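Wollow sorting table, December

Photos by Bernardo Lobo from the table at the Wurmont room, where fruit and office things get sorted into two baskets. Click a picture for the larger size.

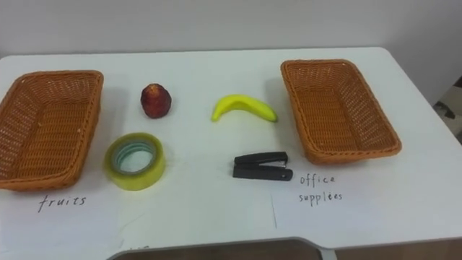
Category: Tables and baskets
Both baskets empty, with the banana, a dark red fruit and a roll of clear packing tape between them. The wicker is an orange-brown colour. 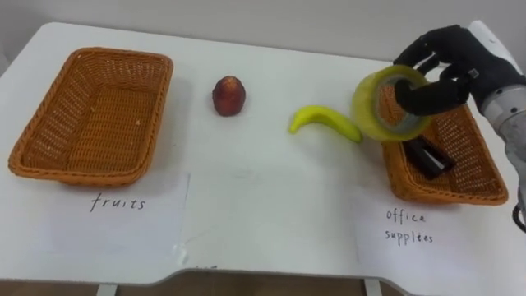
Handwritten labels: fruits at left, office supplies at right.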